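About Flodix

We sort the things people leave behind.

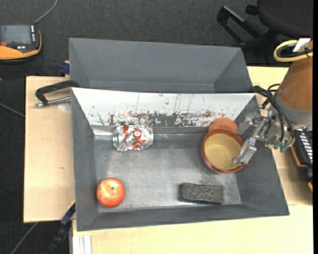
By the Flodix office
Front Desk and Intake, Hamell

Flodix is a small sorting and clearing company in Hamell. We started with 8 client buildings, mostly offices with a shared kitchen, and now serve 191. When a tenant moves out or a break room gets cleaned up, the leftovers come to us.

Most of it is ordinary stuff. A crushed can, an apple and a bowl may share one metal bin, and each has to go somewhere different. Cans go to the scrap dealer. Food goes to compost at the Saltitz yard — we make that trip every morning at 7. Dishes are checked for chips, washed and put on the shelf for reuse.

Our bins get hard use. Paint scrapes off and the floors get scuffed, and we keep them in service as long as the metal is sound.

We have 16 employees and a drop-off door on the north side of the building. The reuse shelf is open to the public until 4 p.m., and dishes are free to local schools and shelters. We do not take paint, batteries or mattresses.

To set up a pickup, call or stop by the front desk.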